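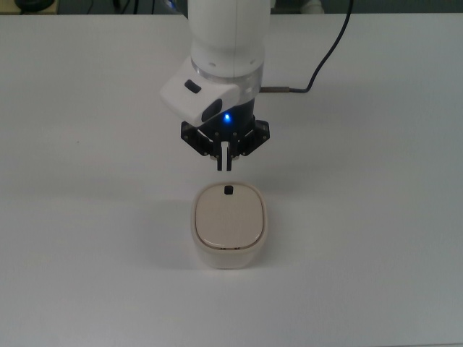

Indoor Cat Shelving: Frequently Asked Questions

How high should the first shelf be?
Between 16 and 20 inches from the floor. Older cats do better with a step or a low bench below it.

How far apart should the shelves be?
Keep the gap between shelf edges under 16 inches sideways and 14 inches up. Kittens need less.

How much weight can a Drustard shelf hold?
Each shelf is rated for 52 pounds when both brackets are screwed into studs. Drywall anchors alone are not approved for any model.

Which finish gives the best grip?
The Jomer mat covers the full depth of the shelf and can be replaced. Bare shelves are sold for display use only.

Can two cats share one run?
Yes, if there are two ways down. A run with a single exit lets one cat block the other. Tanvir Pathirana's layout sheet shows 7 two-exit plans for walls of different lengths.

Can shelves go above a radiator?
Leave at least 24 inches of clearance. The mat adhesive softens with steady heat.

How often should the screws be checked?
Once after the first month, then every April and October.

What does a full wall kit cost?
The standard kit is $290. The corner kit is $700 and includes the Cuso bridge.

Are replacement brackets sold separately?
Yes, in pairs. Quote the model number stamped on the old bracket.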